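Sorting the snack drawer (and keeping it sorted)

We get through a frightening number of little packets in our house, what with lunch boxes and people coming in ravenous at 4 o'clock, and for years they all lived in one deep drawer where the good ones sank to the bottom. If yours is the same, set aside half an hour, put the kettle on and tip the whole lot out on to the biggest table you have. Do check the dates while you're at it. I found a packet of raisins from two Christmases ago!

Sort by kind first, and let each kind have its own open basket or tub. Lids are a nuisance with snacks, as they never go back on. I like a see-through tub for at least one of them, so you can tell at a glance when it's running low. 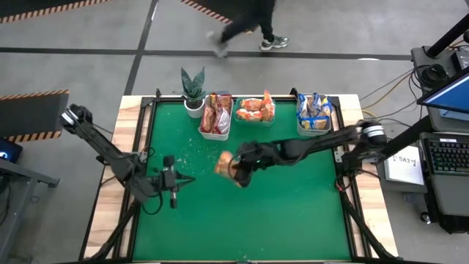

Stand the packets on their edges if they'll let you, like cards in an index box, and put the newest at the back. A tub 12 cm deep suits most small packets nicely. My neighbour Faith Mohamedi keeps hers out on the sideboard beside the houseplants, and very cheerful it looks too, though do mind the watering can.

Top everything up once a week, straight after the shopping, and flatten the outer boxes for recycling before they pile up by the back door.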